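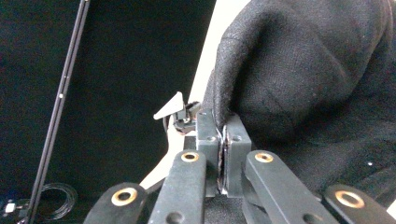
3.2 Dunkle Gewebe: Kante, Falte und Schatten

Abb. 4: Dunkles Gewebe mit gewölbtem Faltenwurf. Im oberen Bereich ist die Bindung als Kreuzstruktur erkennbar, rechts unten geht die Fläche in tiefen Schatten über.

Schwarze und fast schwarze Stoffe bildeten in der Stichprobe eine eigene Gruppe. Die Einteilung folgt dem Schema von Kobori und Cavalcanti, das Textilien nach der Lesbarkeit ihrer Kanten ordnet und die Faserart zunächst außer Acht lässt. Für die Haushaltswäsche aus der Erhebung in Pillgate erwies sich diese Reihenfolge als praktikabel, da Pflegeetiketten bei einem großen Teil der Stücke fehlten oder nicht mehr lesbar waren.

Bei hellen Stoffen zeichnet sich der Saum in der Regel durch seinen eigenen Schlagschatten ab. Bei dunklen Stoffen entfällt dieser Hinweis weitgehend. Abb. 4 zeigt den typischen Fall: Der Stoff steht in einer großen, runden Wölbung auf, und die haubenartige Falte an der linken Seite bildet eine scharfe Außenlinie. Eine solche Linie wird leicht für die Stoffkante gehalten. Als Kante im Sinne des Schemas gilt jedoch nur der Abschluss des Gewebes selbst, im Bild der schmale, senkrecht verlaufende Streifen an der Klemmstelle. Ein etwas hellerer, glänzender Ansatz deutet dort auf eine Naht oder einen Saum hin.

Die Oberfläche ist fein gewebt und leicht flauschig. Wo mehr Licht auftrifft, erscheint sie dunkelgrau, und die Bindung lässt sich ablesen. Im Schattenbereich geht diese Information verloren. Für die Kodierung wurde daher festgelegt, dass die Bindung ausschließlich an der hellsten zusammenhängenden Partie bestimmt wird. Einzelne helle Punkte auf der Fläche — in Abb. 4 ein winziger weißer Fleck nahe dem rechten Rand — werden als Störstelle vermerkt und gehen nicht in die Beurteilung des Gewebes ein.

Insgesamt wurden rund 800 Faltzustände kodiert, davon 600 durch beide Kodierenden unabhängig voneinander. Je Wäschestück waren höchstens sechs Zustände zugelassen. Strittige Fälle betrafen überwiegend die Unterscheidung von Falte und Kante, deutlich seltener die Bindung. Sie wurden in gemeinsamer Durchsicht entschieden und in der Niskanen-Liste mit einem Zusatzzeichen geführt. Ließ sich kein Saum zuordnen, erhielt der Zustand den Wert »Kante unbestimmt« — auch dann, wenn eine Faltenlinie deutlich hervortrat.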